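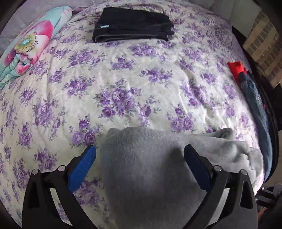 Chapter 11
Folding and Putting Away

Clothes spend far more of their lives folded than worn, so it is well worth learning to fold them properly! In this chapter you will work with heavy cloth, mainly fleece and sweatshirt fabric, and you will find that a good fold is mostly a matter of flat hands and a bit of patience.

You need a clear, level surface wide enough for a whole garment with its sleeves spread. A made bed is ideal. Pull the cover smooth first, or every ridge will find its way into your folding.

By the end of the chapter you should be able to:
fold a jumper in thirds
fold trousers with cuffed ankles
build a stack that stays up when you carry it

Words to know
Cuff: the gathered band at the end of a sleeve or leg.
Pilling: the tiny balls of fibre that form where cloth rubs.
Leading fold: the rounded edge that faces you on the shelf.

Why soft cloth is tricky
Cotton shirts take a crease and keep it. Fleece is springy, and it wants to open up again the moment you let go (try it with an old pair of joggers and you'll see). Cuffs make things harder still: the elastic pulls the end narrow while the rest of the leg stays wide, so the two edges never quite match. Zulema Toledo, who taught this course for 26 years, told her classes to line up the seams and let the cuffs fall where they like. It works beautifully.

Look closely at the surface of grey fleece as you handle it. Pilling and darker patches show up well in daylight, and folding time is a fine moment to spot them.

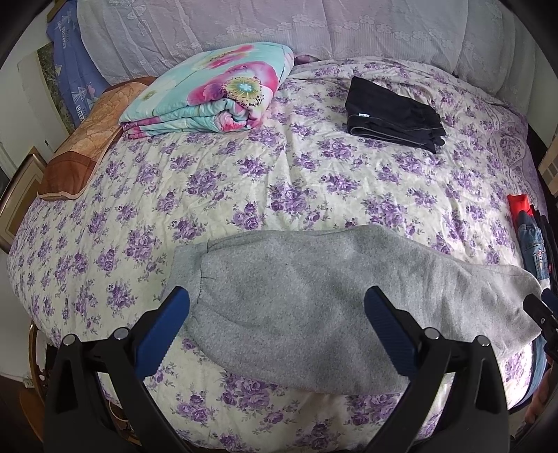

11.1 The fold in thirds
Lay the jumper face down with the neck away from you. Smooth it from the middle outwards, using both palms. Bring one side in as far as the middle of the neck, then turn the sleeve back so that it lies straight down the body. Do the same on the other side. Now fold up from the hem in 3 equal parts, and press gently before you lift it.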